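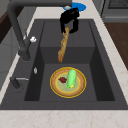
Piret Urbonaitė reckons a simulator teaches you bad habits, and that I should just bolt the arm to the bench and let it drop things until it learns. She's said it twice on my last page and once on the phone. Fair enough! But the arm is still in pieces at the shared shop in Plusville, and the rendered kitchen is ready whenever I am, so the sim is where the sink job lives for now.

Hi again, and welcome to the gallery for Bresto, my homemade dish-clearing arm (two fingers, one wrist, far too many cables). I'm only posting the sink stage this time. The job is to get the food out of the basin and leave the plate where it is, and the baguette is my favorite part because it's long and awkward and wants to hang at an angle.

The baguette, up over the plate. Long things are tricky with two fingers: grab one off center and the low end swings around and bumps whatever is under it. I've got the lift set slow, 4 seconds from bottom to top, and I'd still like it slower.

The green thing and the little dark red piece are still on the plate. The flat one worries me more, there's hardly any edge to get a fingertip under.

I ran the lift 100 times overnight with the bread turned a bit differently each time, and 24 of those went wrong, mostly bad grabs near one end. I'm adding a wrist turn before the fingers close (a trick I picked up from the Jayawardena gripper plans, thank you to whoever shared those) and then I'll run the whole batch again.

Next up is wiring the real wrist, which should be done by June if the shop heater holds out.

Last updated February 4, 2023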